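**Ticket 909: shirt hanging task, arm reported as "ready for home trial"**

Status: open, sent back
Opened: September 11, 2020
Site: Rondside test bedroom
Priority: was low, now medium

**Original report**

The Khoury build is marked as passing "put shirt on hanger." Requester wants it moved to the home trial list in Stistville. I was asked to sign off. I'm not signing off yet, for the reasons below.

**What the logs say**

The pass was given on 30 runs. I pulled all of them. The script counts a run as a pass when the hand reports contact at the collar and the arm doesn't fault. It never checks whether the shirt would stay on if you lifted the hanger. A person could lay a hanger near a shirt, poke it, and pass this test.

Longest run was 822 seconds. My own time for the same shirt, one try, no practice, was under ten.

**What I looked at next**

I went through the stills for the collar step. The yellow long-sleeved shirt is the one most runs use, laid out flat with the neck open. 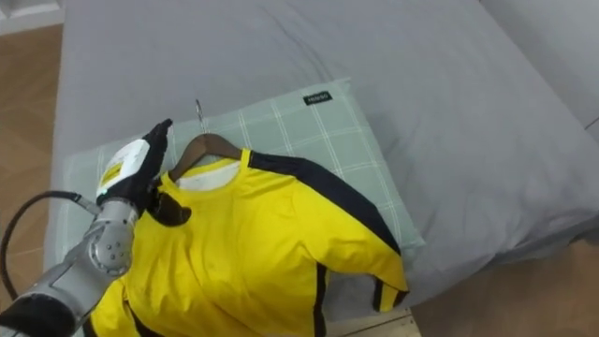
**Rondside Home Chores Group / Test & Support**

At this point the hanger is inside the neck and the hand is against the collar, near the left tip. Fine. But the hook is lying flat on the pillow, and the lower part of the shirt is bunched up under the arm. To call it hung, somebody or something still has to lift it by that hook and get it to a rail. The test has no such step.

**Things I tried**

- Reran the script with the lift added by hand at the end. Two runs, shirt slid off one side both times.
- Slowed the wrist to 59 percent. Same result, took longer.
- Swapped in a T-shirt with a tighter neck. Arm faulted before the hanger was in.
- Checked calibration against the April file. No drift worth mentioning.

So I don't think it's a calibration problem. I think the task was cut down until it could be passed.

**Reply from requester (pasted from email)**

"Lifting is a separate skill and has its own ticket. The Stisside demo only needs the insert."

**My answer**

Then the demo should be labeled "insert hanger." People with a pile of laundry will read "hangs shirts" and expect shirts in the closet.

**Needed before I close this**

1. Rename the task or add the lift and the rail.
2. Pass check done at the rail, with the hand let go.
3. At least one shirt that hasn't been laid out flat first.

Leaving it off the Stistville list until item 2 is in.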